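Visite chez Mostedik : la main, la table et le reste

Publié le 22 décembre 2024

J'avais demandé cette visite en juillet, elle a eu lieu en décembre. Mostedik occupe l'étage d'un ancien dépôt à Dralthorpe, au-dessus d'un atelier de menuiserie encore en activité. On monte par l'escalier de service, on signe un registre et on laisse son manteau dans le couloir.

Hannelore Voß reçoit les visiteurs par groupes de 5. Dans le mien, deux personnes venaient d'une maison de retraite et voulaient savoir si une machine pouvait débarrasser une table après le goûter. La réponse a été donnée dès le couloir : pas encore, pas sans surveillance. Le reste de l'après-midi a servi à comprendre pourquoi.

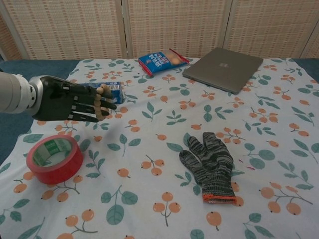
Reportages > Ateliers et laboratoires

Le collier de perles en bois est l'objet que l'équipe redoute le plus. Une brique de jus ou de lait garde sa forme quand on la saisit, un rouleau d'adhésif aussi. Un collier pend, glisse, change de contour à chaque mouvement, et il faut ensuite le poser quelque part sans qu'il entraîne autre chose. Le gant de travail en tricot pose un problème voisin : à plat, il offre peu de prise.

La nappe à baies orange compte aussi dans la difficulté. Yiran Tang, qui s'occupe de la vision, m'a expliqué que les premiers essais se faisaient sur un plateau gris uni et que les résultats avaient nettement baissé avec les tissus à motifs. Le sachet de biscuits apéritif reste délicat pour une autre raison - trop de force et on écrase le contenu.

Lucian Rusu tient le cahier des essais. Depuis l'été, il y a noté 1038 prises, tous objets confondus. Il n'a pas voulu donner de taux de réussite, le protocole ayant changé 3 fois en cours de route. Je le regrette un peu, c'était ma principale question.

Côté atelier, les choses semblent plus avancées. Trier des pièces rigides dans des bacs, toujours les mêmes, à la même place : Mostedik pense proposer cela à ses clients avant le ménage. Ranger une table où chacun a laissé ses affaires viendra plus tard, sans date annoncée.

Visites sur inscription, chaussures fermées demandées. Le parking derrière le bâtiment est réservé à la menuiserie.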